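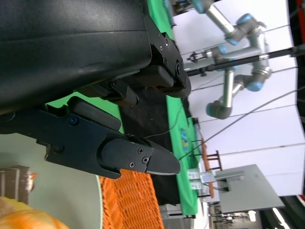 Schwarzer Greifer mit zwei Fingern

Häufige Fragen zum Devisenhandel bei Clurico

Stand: 23. April 2019

Welche Währungspaare kann ich handeln?
Im Standardkonto stehen 33 Währungspaare zur Verfügung, darunter EUR/USD, USD/JPY, GBP/USD und EUR/CHF. Exotische Paare wie USD/TRY oder EUR/ZAR sind nur im Konto Promus enthalten. Die vollständige Liste finden Sie in der Handelsplattform unter „Instrumente“.

Wann ist der Handel möglich?
Von Sonntag, 23:00 Uhr, bis Freitag, 22:00 Uhr (deutsche Zeit). An Feiertagen in den USA und in Großbritannien kann die Liquidität geringer sein. Abweichende Zeiten stehen im Handelskalender.

Was ist ein Pip?
Ein Pip ist bei den meisten Paaren die vierte Nachkommastelle, bei Paaren mit dem japanischen Yen die zweite. Steigt EUR/USD von 1,1240 auf 1,1250, sind das zehn Pips. Wir stellen Kurse mit einer zusätzlichen Stelle, also in Zehntel-Pips.

Wie hoch ist die Mindesteinzahlung?
50 Euro für das Standardkonto. Für Promus gilt eine Mindesteinzahlung von 1.597 Euro. Einzahlungen per Überweisung werden gutgeschrieben, sobald das Geld bei unserer Bank eingegangen ist. 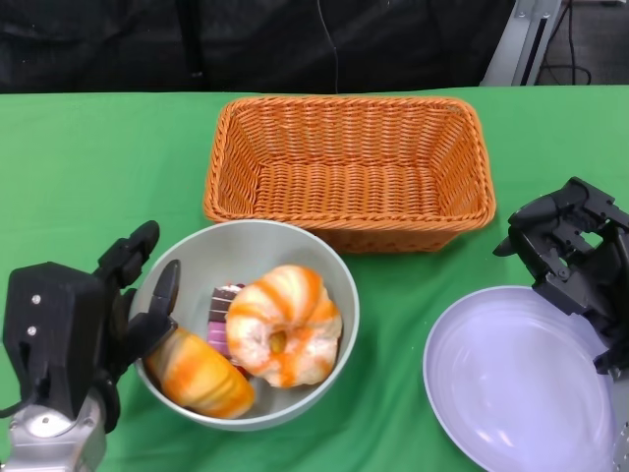 Lesezeit: 3 Minuten

Welche Kosten fallen an?
Im Standardkonto zahlen Sie den Spread, also die Differenz zwischen Geld- und Briefkurs. Eine Kommission wird nicht erhoben. Im Konto Promus ist der Spread enger, dafür wird pro Lot eine Kommission berechnet. Bleibt eine Position über Nacht offen, kommt der Swap hinzu. Er kann eine Belastung oder eine Gutschrift sein und hängt von den Zinssätzen der beiden Währungen ab.

Warum wird mittwochs der dreifache Swap gebucht?
Devisengeschäfte werden bei den meisten Paaren mit zwei Geschäftstagen Valuta abgerechnet. Wer eine Position von Mittwoch auf Donnerstag hält, verschiebt die Valuta von Freitag auf Montag. Das Wochenende wird deshalb an diesem Tag mitgerechnet. Bei USD/CAD liegt der Termin einen Tag später.

Wird mein Stop-Loss immer zum gewünschten Kurs ausgeführt?
Nein. Ein Stop-Loss wird beim Erreichen des Kurses zur Marktorder und zum nächsten verfügbaren Kurs ausgeführt. Bei Zinsentscheiden, Arbeitsmarktdaten oder nach dem Wochenende kann dieser Kurs deutlich abweichen. Garantierte Stops bieten wir derzeit nicht an.

Was passiert, wenn die Margin nicht mehr ausreicht?
Fällt Ihr Eigenkapital auf die Höhe der hinterlegten Margin, erhalten Sie eine Warnung in der Plattform und per E-Mail. Sinkt es auf die Hälfte, schließen wir Positionen automatisch, beginnend mit der verlustreichsten. Eine Nachschusspflicht besteht für Privatkunden nicht.

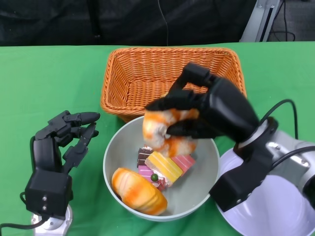 Bitte beachten Sie, dass die Warnung in schnellen Märkten und die Schließung praktisch gleichzeitig erfolgen können. Verlassen Sie sich daher nicht auf die E-Mail und prüfen Sie Ihre Margin vor wichtigen Terminen selbst.

Woher stammen die Marktkommentare?
Die täglichen Kommentare liefert der Analysedienst Oravec. Sie geben die Einschätzung der Verfasser wieder und sind keine Anlageberatung. Genannte Unterstützungen und Widerstände beziehen sich auf den Zeitpunkt der Veröffentlichung.

Kann ich ein Demokonto nutzen?
Ja, kostenlos und ohne Einzahlung. Nach längerer Inaktivität wird es geschlossen, Sie können aber jederzeit ein neues eröffnen.

Was ändert sich im Juli?
Die bisherige Plattform Dadlow wird abgeschaltet. Offene Positionen und Orders werden übernommen, gespeicherte Chartvorlagen nicht. Exportieren Sie Ihre Handelshistorie bitte vorher unter „Konto“, „Berichte“.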